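Pirkside Tenant Kitchens: progress report for January

Work at Pirkside is on schedule. Of the 88 apartments in the program, 66 now have signed access agreements, and Demetrius Montoya is calling on the rest in the evenings, after 6 p.m. Jirden delivered the first load of sinks and faucets. Two faucets had the wrong thread and went back.
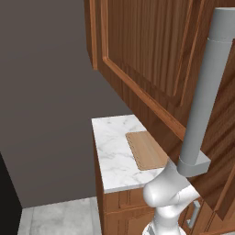
Storage was the main complaint in the tenant survey, ahead of plumbing and lighting. We received 84 replies. Most asked for more shelf space within easy reach. The layout keeps upper cabinets as well as a countertop, and older tenants want the lowest shelf dropped. Zulkifli Hutapea is pricing that change with Sârbu.

Spending is within budget except for disposal, which is $400 over. We request approval to move that amount from the paint line. Tile samples are still due from Vonia.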